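Open Day at the Mirkgate Furniture Works

On Monday I took the early bus from Carkby to visit the furniture works in Mirkgate. They open the doors to visitors only 2 times a year, and I had missed the spring one. The ticket was free, but you must write your name in a book at the gate.

Our group started at 10 in the wood yard. The boards come mostly from Toft, by truck, and they rest under a roof for many months before anyone cuts them. The guide let us smell the fresh pieces and the old ones, and I was surprised how different they are. After that we went through the cutting hall, where we had to wear ear protection, so I could not hear any of the explanation – I read the signs on the wall instead.

The part I liked most was bedroom furniture. I am looking for a bed myself, and I asked too many questions about slats and the height of the mattress.
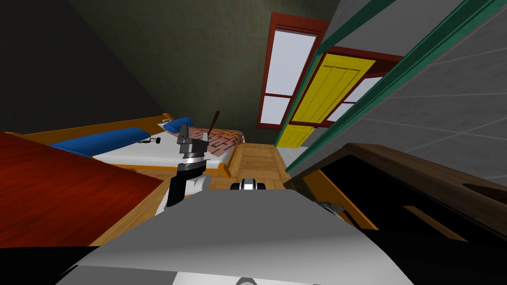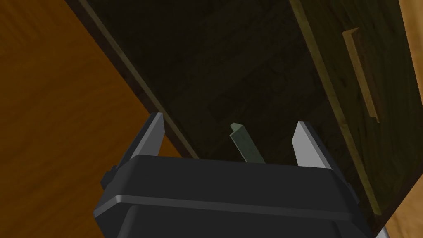 Wood, mostly in warm and dark tones.

The bed line is called Busa and it is made in 24 versions, if you count all the sizes and finishes. The simplest one costs 490 and the same bed with a higher headboard costs 522. I think the difference is fair, but I sit and read in the evening, so maybe I am not neutral.

Lunch was soup and bread in the canteen. It was good, only the line was long and we lost part of the time for the varnish room. If you go, eat before or bring a sandwich. Also take a warm jacket, the yard is windy and you stand there a long time.

The last bus back to Carkby leaves at 5:15 from the other side of the bridge, not from the gate.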